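Grip fault halts card-handling trials at Hurnport

Card-handling trials with a two-armed service robot at the Hurnport test hall were halted in May after one of its hands failed to release on command and continued to close with a staff member's fingers within reach. No one was hurt. The robot was stopped with the handheld controller, and power to the arm was cut shortly afterward.

The machine is being developed by Birketti for hotel front desks, where it is meant to take key cards from staff and sort them into a slotted rack. The hand involved is a multi-fingered unit supplied by Akyol.

According to the incident report, the fault came late in a long run of handovers. The hand had taken a card normally, moved to the rack and received the open command. The fingers opened partway, stopped, and then closed again at a higher force than the task calls for. The card was bent and the operator pulled his hand clear. The stop command was sent 2 seconds later.

Birketti's logs show 349 handovers in that session before the fault. The controller reported the hand as open during the whole event, so the software check that should have blocked further closing did not trip.

Handover work has since resumed at reduced speed, with one person presenting the cards and a second at the laptop.
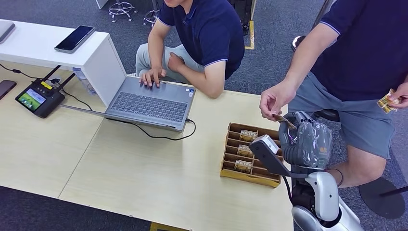

A card is held out to the robot's plastic-wrapped hand during handover work at the table.

The first suspect was the plastic covering, which can bunch between the fingers and add drag. Bench tests with and without the covering gave the same result, and it has been ruled out as the main cause. Attention then moved to the position sensor in the thumb joint. On the affected hand the sensor signal dropped out for short periods once the joint had warmed up. The control software filled each gap with the last commanded position – in this case, open – and treated it as a true reading.

Akyol has replaced the sensor and its connector. Birketti has changed the software so that a missing reading now stops the hand and leaves it limp. Closing force during handovers has been capped at 5 newtons until further notice.

The robot must complete 4000 handovers under the new settings without a lost reading before normal speed is restored. Any dropout sets the count back to zero. Hands from the same production batch have been pulled from the other test stations at Hurnport and will be checked for the same connector fault.

The company has also told operators to hold cards by the far edge and to keep the other hand away from the arm while it is moving. A separate hardware stop, wired directly to the arm's power supply, is to be fitted at each station.

Pillero, the hotel group that had planned to host the first desk trial, said the start has been put back. It has not set a new date.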